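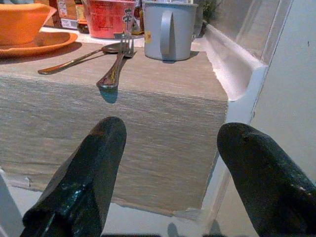 Alatwood's home robotics group has a bigger budget for the coming year, and the planning is already fun to follow. The shopping list opens with 30 spare sets of gripper fingers, and the everyday props come next. An orange bowl on its saucer, a spoon and a fork with the fork lying across it – ordinary tableware like that is cheap, so most of the money can go to arms.

By Mélanie Bouchard
Wednesday

Colton Lapointe, who runs purchasing, has asked Rerkik and Vollex for quotes on a second two-arm setup.
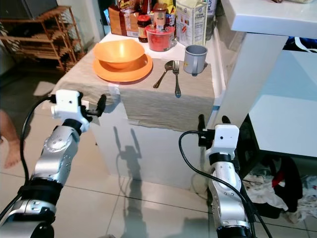

Two arms at the cloth-covered table, with the bowl, spoon and fork set out.

"I've wanted this for so long!" Lapointe said. He is also pricing 200 feet of cable and a service plan that would cover both setups. 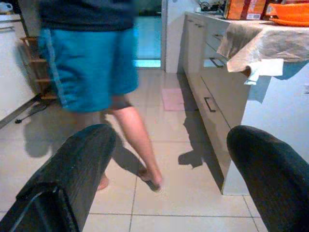 Quotes are due in February, and the group hopes to order before spring – with a little left over for spare batteries.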